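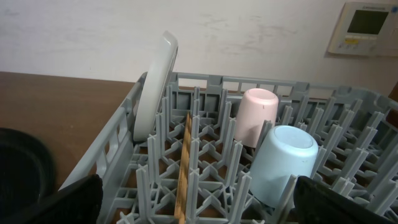
One plate in the rack.

Scraps

July 2019

She had the bins out again. All of them, all over the bedroom floor, lids off, and the bus to Waltcombe left at 6.

Fat quarters first. No, yardage first. The good blue had to be in there somewhere, the blue with the tiny ferns, two yards of it bought in May and never cut. She could see it. She could see the shop, even, the lady folding it, the brown bag. Just not where the bag went after that.

Closet. Under the bed. The suitcase from the Bresteo trip, still full of flannel for some reason. Batting. More batting. A sleeve, only the one, pinned and forgotten.

"You've got nearly 40 blues," her sister said from the doorway. "Use a different blue."

"It's for the border."

"So?"

So the border was the whole thing. The middle was their mother's, the old shirts and the kitchen curtains, washed so thin you could read through them, and it needed something strong around it to hold it in. She didn't say that. She said, "Move, you're standing on the flannel."

Her sister moved. Sat down on the floor and pulled a bin over. Started taking things out and, God help them both, refolding.

"We don't have time for that."

"I fold when I look."

Ten to. Shoes on, one of them anyway. The sewing machine already zipped in its case by the front door, the curtain squares in a pillowcase on top. She went throught the hall basket, scarves, a zipper, somebody's hem. Nothing.

Then from the bedroom, quiet. "Ferns?"

It was wrapped around a cardboard tube, behind the interfacing, where she must have put it so it wouldn't crease. So she wouldn't lose it.

She took it and held it against her coat. Darker than she remembred. Better.

"Leave the bins," she said.

Her sister was still folding. "Go on, run. I'll do the greens."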